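十一月,下午 4:30 起,双臂台

接着查昨天那个老问题:规划器一遇到碗碟架就开始发挥想象力。Iveta 的说法是标定漂了,Kvido 的说法是 Iveta 上次也这么说。我先不站队,把感知节点单独拎出来跑。

结论一半好一半坏。外参没问题,重投影误差正常。坏的是深度:架子那排细杆在点云里时有时无,八叉树一会儿认为它是实心砖,一会儿认为它不存在。左臂于是要么绕一大圈,要么打算直接穿过去。两种方案它都给了很高的置信度,态度值得我们学习。
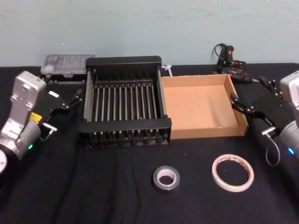 碗碟架与纸板托盘并排,左右夹爪各在一侧。

处理办法:
1. 碗碟架不再从点云重建,改用包围盒加网格模型,位姿由分割结果给。细杆问题就此绕过,不算解决,Matúš 不必在周会上提醒我。
2. 纸板托盘壁低,原来的地面滤波把它的边一起削掉了。阈值改成 2 毫米,右臂终于承认托盘有墙。
3. 前面那两卷胶带暂不建模,只做膨胀占据。分割网络坚持把银色那卷叫作“杯子”,标签先留着,反正膨胀半径一样。
4. 规划超时从 400 毫秒放宽。原值是 Hélder 定的,提交说明里只写了“够用”。

改完跑了 38 次纯规划(不执行),失败 30 次变成失败 2 次。剩下两次都是右臂,目标姿态贴着托盘右壁,逆解在两个分支之间来回跳。种子固定以后能复现,日志放在 Keltero 仓库的 debug 分支里。

顺手发现:碰撞模型里没有右腕下面垂着的那根灰线。规划器当它不存在,线未必同意。先给腕部加个胶囊体顶着,真机限速不放开。

待办:
逆解分支切换加代价项(我)
背景静态物体重扫一遍,墙边那只半透明盒子的点云全是噪声(Kvido)
问 Vratislav,配置文件里那个叫 temp_final_2 的坐标系到底谁在用。我删过一次,左臂连回零都不肯了。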